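Drokora reread – anyone else back on the small press stuff?

Posted November 2, 2023

carmela_p
I pulled my Drokora run out of the longbox last night and read the first four issues straight through, and oh, it holds up so well! If you never came across it: black and white, self-published, a drowned city where the bell-ringers can hear the dead, and Li-hua Shek drawing every single brick. The print run on number one was 500 and I've got 373, signed inside the back cover. The flooded library sequence in issue three is still my favourite eight pages in any comic. No dialogue, just water going up the shelves.

inkwellian
Love the art, always have. The story falls apart once the Gernico twins turn up, though. Two issues of them arguing on a roof and the bells are forgotten.

carmela_p
No no no, the roof issues are the best writing in it! They're arguing about whether to ring for their own father. The bells are all over it.

Chi-keung Tai
Somewhere between you two. I like the twins but the lettering in five is so cramped I gave up on half the balloons. The Bredix collection relettered it and added 27 pages of sketches, so go for that one if you're buying now. 166 pages in all, decent paper.

inkwellian
The collection also grey-toned the library pages, which I can't forgive. Shek's blacks were the whole point.

carmela_p
Agreed on the tones – they look muddy to me. I keep both, single issues for looking at and the book for reading on the train.

szewing_chow
Never heard of this and now I want it. Is the collection one complete story or does it stop on a cliffhanger?

carmela_p
Complete! There's a short epilogue that only appears in the book, with the older twin grown up and going deaf. I cried on a bus. Start there and hunt down the singles afterwards if it gets its hooks into you.
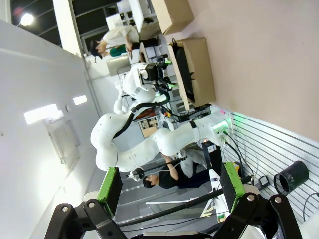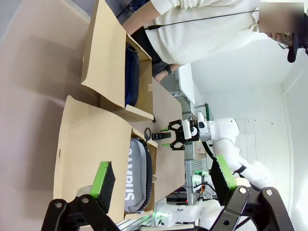
Yuk-lan Chuang
I'd tell a new reader to skip the epilogue until they've sat with the last issue for a bit. It answers the one question I was happy to leave open, and I still think of the ending as that empty belfry. Does anyone know if the colour cover for number six was ever used anywhere?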